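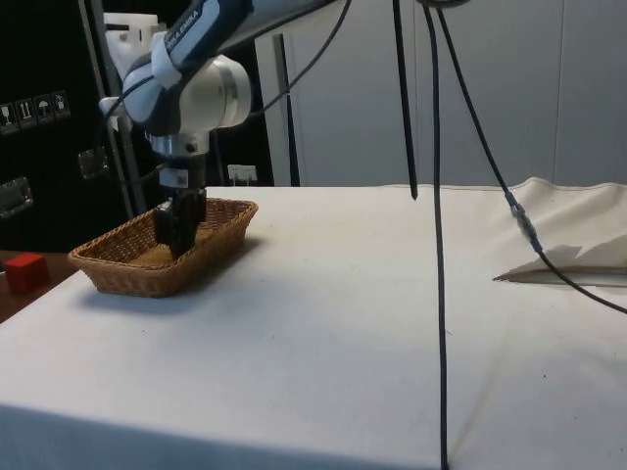
Most of the trouble I have had with a small arm in the workshop has come from cables and loose cloth, and very little of it from the arm itself. The worst was last November, when an arm stopped hard in the middle of a pick, dropped what it was holding, and would not restart for the rest of the afternoon. The cause was a cable that had worked its way under the edge of a container. When the arm moved the container, the cable went tight and pulled at its plug. If you set up a wicker basket on a white cloth with the fingers reaching down inside it, look at everything else that touches that cloth before you press start. A black cable lying across the cloth is easy to see when you stand back and easy to forget once you are watching the gripper. Bunched cloth near the back of the table is worth smoothing out too. The tips below are what I do now.

Before you start

Walk around the table once with the arm powered but stopped. Look for any cable that hangs down to table height. Lift it, move it behind the table if it will reach, and tie it to something that does not move. Hook-and-loop straps are better than zip ties here. You will want to undo them, and cutting a zip tie next to a signal cable is how I ruined a Jenda extension lead.

Leave slack at every joint. Move the arm by hand or at its slowest speed to the farthest point of the job and watch the cable the whole way. It should never go straight. A cable that looks fine with the arm at rest can be too short by a hand's width when the wrist turns.

Push each connector until it clicks or the collar stops turning, then give it a light tug. My fault in November showed up on the screen as a lost signal, and I spent an hour in the menus before I touched the plug. It was half out.

Cloths and covers

A cloth cuts down on glare and keeps small parts from rolling, but it moves. Pull it flat and clamp it at the back corners. Spring clamps from the hardware store are fine. Keep them well outside the reach of the arm, and run the path slowly once after you put them on.

Do not set a cable on top of the cloth and call it done. If the cloth slides, the cable goes with it. If you have no other place for the cable, tape it down at both edges of the table with cloth tape and check the tape each morning.

Wash the cloth now and then. Grit works into the weave and ends up on the finger pads, and then things slip. I use plain detergent and no softener.

Baskets and bins

Wicker is light and it gives a little, so it forgives a small miss. It also snags. A finger that comes up at an angle can catch the weave and lift the whole basket, which some arms will read as a collision and some will not. Have the fingers come straight up until they clear the rim, then move sideways.

Set the lowest point of the move a little above the floor of the basket. Check this with a strip of cardboard laid inside. If the cardboard will not slide out freely with the fingers at the bottom, raise the stop. Check again after you change the cloth, as a thicker one raises the basket.

Stick two small squares of shelf liner under the basket. Before I did this, ours crept toward the edge over a long run. Cheuk-hei Wei, who shares the shop with me, marks the corners with masking tape as well, so that it goes back in the same place after cleaning.

If it stops

Keep your hands out. An arm that has stopped on a fault may still be holding pressure, and it can shift when the fault is cleared. Press the stop button even though nothing is moving.

Write down the message before you clear it. I keep a notebook on a string by the door. The November entry says "signal lost, pick 1262," and that number let me see it had been running well over 700 picks since anyone had looked at the cables.

Find what is pulling, pinching or caught, and free that first. Then clear the fault and run the path empty at the slowest speed. Go back to full speed only after several clean passes.

If something is stuck in the fingers, follow the release steps in the manual for your gripper. Do not pry with a screwdriver. I bent a Pennington finger that way and had to replace the pair.

How often to check

Every 400 picks, or at the start of each day if that comes first: cables, plugs, cloth, basket. It takes me less time than making coffee. Once a month I also run a dry finger along the full length of each cable, feeling for flat spots. Any cable with a flat spot or a split in the jacket gets a knot tied in it and goes in the trash, so it cannot find its way back to the bench.

Last updated May 21, 2024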